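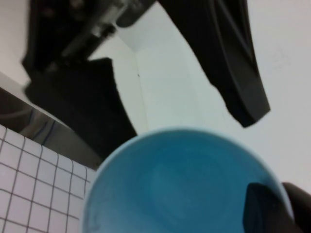

The blue cup, seen from the wrist camera. Gridded sheet at lower left.

6 February 2026
Posted by Shona Mudgway

I have spent most of this week persuading a robot arm to know where its own hand is. You would think this was the sort of thing it came with.

The arm lives in a cell we call Karkis, and its one job at present is to pick up a light blue plastic cup and put it down somewhere else. For months it did this well enough that I stopped watching. Then it began closing the gripper slightly to one side, so that one finger met the cup early and gave it a shove. The cup scooted. The other finger arrived to find the party had moved on.

My first theory was the camera mount. I took it off, cleaned it, put it back and tightened the screws with great ceremony. No change, except that I had now moved the camera and had to calibrate that as well.

My second theory was Miklós Lakatos, who had used the cell before me. Miklós denied everything and sent me a page of his notes, in which the only legible word was "fingers".

He was right, annoyingly. The black fingers are moulded plastic and bolt on to the jaws, and one had a bolt you could turn by hand. Under load it rocked just enough to spoil the grip and then sprang back to looking perfectly innocent whenever I came over with a torch. I had measured it at rest three times.

So, for my own benefit next time:

Power off, fingers off, wipe the mating faces. There was a crust of old threadlock on ours that I removed with a plastic scraper and some language. Fresh threadlock, a small amount. Bolts in by hand, then nip them up a bit at a time, swapping sides. Leave it alone overnight. I left it 20 minutes the first time and got what I deserved.

Next, the zero. Close the jaws gently on nothing, tell the controller that this is closed, open them, close them again and see if it agrees with itself. Ours took two goes.

Then the wrist camera, which is where the gridded sheet comes in. Squares are handy for this: if the software thinks they are all the same size from every angle, you are getting somewhere. I ran 15 poses, got a rubbish answer, and found that the sheet had a curl in it. Taped it flat, ran them again, and the error dropped to something I could say out loud in front of other people.

After that it was cup time. I ran 60 picks at the slow speed with my hand near the stop button and my tea well out of reach. The log says 2119 picks since the fingers were last changed, which may explain the bolt. There is now a line in the cell book about checking them, in capitals, underlined, and I expect we shall all ignore it by March.

Still to do: the cable by the second joint rubs when the arm folds right back, and I'd like a stiffer board under the grid. Miklós says he has one at home. He has been saying that since we got the arm.

4 comments
11 shares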